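Filed under: Working papers / Language at home

4. What people call the thing with the sockets

I should say at the start of this section that I never meant to write it. The plan for the Purklow and Aswood interviews was bread, alleyways and being cold, the words dialect people always go after, and the electrical items were only on the sheet because Emil Auer thought we needed some nouns younger than our grandparents. He was right and I've had to buy him lunch.

We spoke to 58 people over the August visits, 40 of them in Purklow and the rest out at Aswood. Everybody got the same chat in the same order, usually in their own kitchen, and I wrote down whatever they said first and then whatever they said when they corrected themselves. Both went into the word list (970 entries by the time we stopped, a good many of them for bread rolls).

The item that got people going was the one in Figure 2. I'd assumed it would be dull. I say "extension lead", my mum says "extension lead", and I had honestly never wondered whether the bit with the sockets and the bit with the cable might have different names.

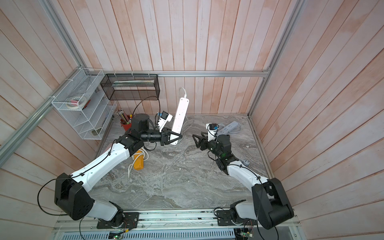 Figure 2. A power strip with its cable: the item listed as 4b on the interview sheet.

Well, they do in Aswood! Several of the older speakers there kept "lead" strictly for the cable and called the rest of it "the block", or "the bar", and one man of 80 told me off quite firmly for muddling them. "You can't stand on a lead," he said, "but you'd know about it if you stood on a block." In Purklow the split has gone almost completely. Most people there said "extension" with nothing after it, as in "pass us the extension", and the teenagers mostly said "the plug thing" and looked at me as if I were wasting their evening.

Now, I don't want to make too much of this. The Watine word list, which I've leaned on for everything else in this paper, has no electrical words at all past "wireless", so there's nothing older to hold our answers up against. The Stępień recordings are a bit more help. There's a stretch on the second reel where two sisters are arguing over an iron, and one of them says "block" twice, clear as anything, though she may mean the wall socket. I've played it to four colleagues and we're split down the middle.

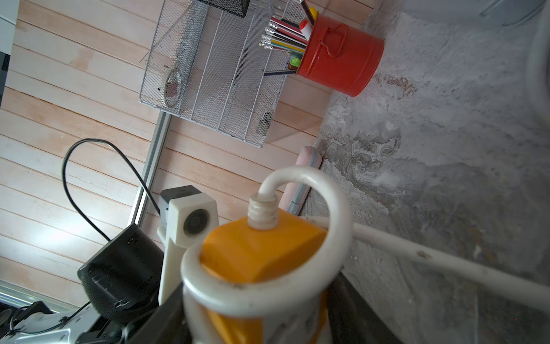

What I'd like to argue, a bit cautiously, is that "block" came in from somewhere else in the house. Aswood speakers use it for the wooden rest under a doorstep and for the thing you keep knives in, and in both cases it means something solid that stays where it's put while other things go in or on it. A strip of sockets fits that rather nicely. "Bar" is harder – I had one family who used it and they'd moved over from the coast, so it might be theirs alone.

Audrey-Anne Grewal has suggested to me that the Purklow "extension" is simply what you get when a long name is used often enough, and that I needn't look for anything cleverer. I think that's fair for the adults. It doesn't explain "plug thing", which is longer than "extension" to write down and no quicker to say than "lead", and which the same teenagers also used for phone chargers, adaptors and (once) the kettle base. I come back to this in section 6, with the other "thing" words.

One last note on method. I asked for the names before I asked what people used them for, and with hindsight I'd swap those round. People relax when they're grumbling about not having enough sockets, and the good words came out then.

Comments (3)

Marge T.
We always said "gang" – four-gang, six-gang. Dad was an electrician though so perhaps that doesn't count.

pdw
Enjoyed this. Did anyone in Aswood say "trailing socket"? My aunt did, and she lived out that way until she married.

Helen from Purklow
My son read this over my shoulder and says it IS called the plug thing.

Contact the working papers desk | © the authors | Back to top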